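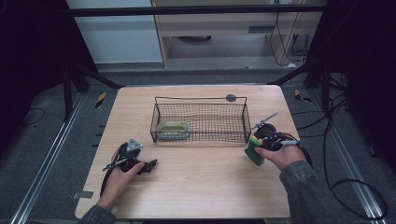

Chapter 6
Planning and Budgeting for Demonstration Equipment

6.1 Introduction

The earlier chapters treated the robot as the main purchase. In a project that depends on learning from human demonstrations, the robot is often the smaller part of the bill. A demonstration station, at which a person carries out a task with a pair of hand-held grippers, must be bought, furnished, wired and kept running for as long as new tasks are being added. Its costs fall in different years and under different budget headings than those of the robot, and a plan that lists only the arms will be short of money before the first task is complete.

This chapter sets out a method for estimating those costs. Section 6.2 divides the station into cost groups. Section 6.3 covers the choice between buying and building. Section 6.4 deals with consumable items and task objects, and Section 6.5 with floor space. The worked case at the end of the chapter follows the Tadutberg site of Balogun, a contract packing firm, from first request to final approval.

By the end of the chapter the reader should be able to prepare an itemized estimate for a single station, scale that estimate to several stations without counting shared items twice, and state which lines are capital and which are operating expense.

6.2 Cost groups

A station estimate is divided into four groups.

Group A, hand equipment. This group holds the grippers, their sensors and their cables. A two-handed task requires a left and a right unit, and the estimate should be written in pairs even when the supplier quotes single units. Spare fingers and spare cables belong here and not in Group D, as they are ordered from the same supplier and usually on the same purchase order.

Group B, structure. Tables, frames, rails, curtains and floor marking are placed in this group. The items are cheap one by one and are often left out of the first draft. In the Tadutberg case, Group B was absent from the request dated 4 November 2018 and had to be added by amendment, which delayed approval until the following June.

Group C, computing and storage. Recording machines, disks, network connections and backup are entered here. Storage should be estimated from hours of recording per shift and not from the number of tasks.

Group D, task objects. Dishes, sponges, baskets and similar household or warehouse goods make up this group. Unit prices are low, but turnover is high, and purchasing rules written for capital equipment handle such items badly. Section 6.4 proposes a standing order.

Labor is not a cost group in this method. It is estimated separately and joined to the equipment total only at the final stage. Mixing the two earlier makes it difficult to compare one supplier with another.

6.3 Buying and building

Complete stations can be bought as a package or put together from parts. The Tomberg package used in the worked case includes Groups A and B at a fixed price; the Clovbridge offer covers Group A alone and leaves structure to the buyer. The two quotations cannot be compared until the missing group has been priced and added to the second.

Three questions should be settled before quotations are requested:

(a) Will the table and frame stay in one place for the full planning period?
(b) Are the hand units to be used with more than one type of robot?
(c) Who will replace a failed cable, and how soon?

Question (c) has the greatest effect on running cost. A station that waits for an outside technician produces nothing, while its rent and labor continue. At Tadutberg the buyer set a target of 89 percent availability and held 2 complete spare sets of cables on site. The cost of the spares was recovered in the first year.

Packages normally carry a service charge. The charge should be entered as an operating expense for each year of the planning period, including any year in which the supplier waives it, with the waiver shown as a separate credit. This keeps the later years visible to the reader of the estimate.

6.4 Consumable items and task objects

Task objects wear, stain, deform and go missing. A kitchen task that calls for a sponge will use many sponges over its life, and replacements should match the original in size and color unless variety is wanted in the recordings. Where variety is wanted, the range of objects must be fixed in writing before ordering. The Tadutberg standing order allowed up to 64 items per delivery, drawn from an approved list of 100.

The following rules apply to the standing order:

1. Order by approved list number and not by trade name.
2. Record the date on which each item enters use.
3. Charge replacements to the station, not to the task.

Rule 3 is disputed. Charging to the task gives a clearer view of what each task costs, but it requires a log entry for every object at every change of task.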